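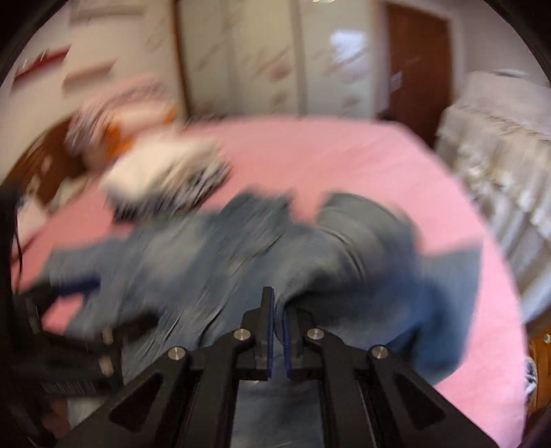 Figure 1. Jeans on the bed at the start of a folding task, bedroom setting.

Grarketlow Household Tasks Study
Progress report to the Mohmand Fund
Prepared by Chaimae Soliman and Naveed Rajput
April 27, 2018

1. Period and purpose

The report covers work done since January on the bedroom part of the study. The purpose of this part is to describe how clothing left on a bed is sorted, folded and put away, and to write down the steps in enough detail that two people reading them would do the same job. Kitchen tasks were reported separately and are not repeated.

2. Work completed

The target for the period was 200 logged folding tasks. All 200 have been logged. Of these, 74 involve trousers or jeans, and the remainder are shirts, towels and small items. Tasks were carried out in 4 bedrooms, two at the Barnar site and two at the Platar site.

Each task begins with the garment lying on the bed as left, with no smoothing beforehand. Other items on the bed stay where they are unless they block the fold. In Figure 1 the jeans lie crumpled over a bright pink sheet, one leg stretched out and the waist and seat bunched up at the other end, with a heap of bedding near the head of the bed. We class a start like this one as "spread, bunched at waist."

The task sheet now has 8 steps for jeans:

1. Find the waist.
2. Pull the waist clear of the legs.
3. Lay both legs flat in the same direction.
4. Turn out any leg that is inside out.
5. Fold one leg over the other along the center seam.
6. Tuck in the point of the seat.
7. Fold from hem to waist, twice.
8. Move to the shelf or drawer.

Step 6 was added in this period. Without it the point of the seat stuck out past the fold and the stack leaned.

3. Findings to date

Denim holds a crease better than the lighter fabrics and needs fewer corrections once the legs are flat. Most of the effort goes into steps 2 and 3. Starts with the waist bunched are slower than starts with the waist open, and the difference is larger on a soft mattress, where the garment sinks and the lower layer drags.

Sheet type has an effect. A smooth, flat sheet lets the legs slide into line with a single pull. On a loose sheet the pull tends to bring the sheet along, and the start has to be logged again as "sheet moved." This label was missing from the first version of the log. Earlier entries at Platar were checked against the notes and corrected where the notes allowed it.

Pale jeans on a strongly colored sheet are easy to outline during review. Dark jeans on dark bedding were harder to label, and reviewers disagreed most often on where the waist ended.

4. Problems

The drawers at the second Barnar bedroom stick, and step 8 times from that room should not be compared with the others. They are marked in the log.

Bedding heaps were not described in a consistent way. Some entries give the contents of the heap and others give only its place on the bed. We propose to record place only.

5. Next period

Work will move to shirts with buttons and to fitted sheets. The task sheet for shirts is in draft. Naveed Rajput will revise the log labels before any new entries are made, and Chaimae Soliman will repeat the review of the dark denim entries using the corrected waist definition.

No change to the budget is requested. The spending table is attached separately.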